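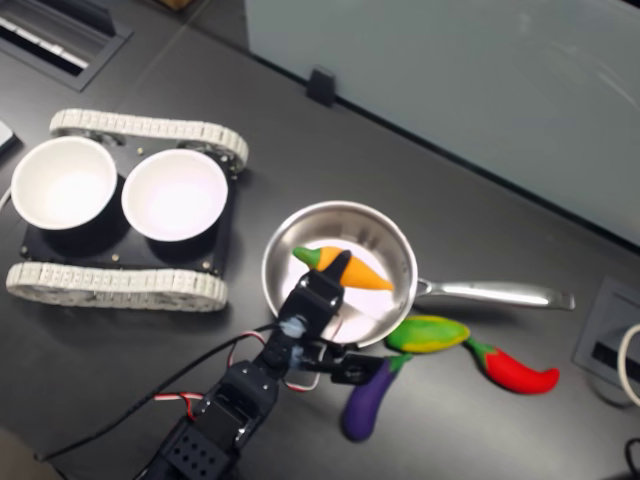
Carrot over the pan, October, a bit after four.

Spent the afternoon at Unadar with Aileen Umali, who wanted me to see how far the kitchen work has got. I'd told her last month that I didn't believe a machine would be any use in my kitchen for years, and she took it fairly well.

The job is vegetables and a frying pan. They are toy ones: a carrot, an aubergine, a red chilli and a pepper that's green and yellow. The arm picks one up, moves it over the pan and lets go. There's also a little tracked base with two white bowls on top, which is meant to bring things to the arm in the end. Aileen says the two halves don't talk to each other properly yet.

She keeps a log. 912 tries since they moved over from Cliststead, and almost 300 of those were the aubergine, which is smooth and rolls. The best run without a drop is 14. I asked what a bad day looked like and she said yesterday.

My view hasn't moved much. I can put a carrot in a pan while talking on the phone. It can't wash the carrot, peel it or notice that it's gone soft at one end, and real ones come in all sizes. Aileen agreed with most of that. She thinks fetching and clearing will come well before cooking, and that shops will have it before houses do, as a shelf stays where it is. The Chauvin people want something for sorting returned stock and don't mind if it's slow.

Porkia are selling a countertop arm for 449, apparently. She wouldn't buy one and neither would I, though I'd pay more than that for something that emptied the dishwasher.

Bus home was late. Made soup, chopped everything by hand, left the pans to soak. Must send Aileen the name of that plumber.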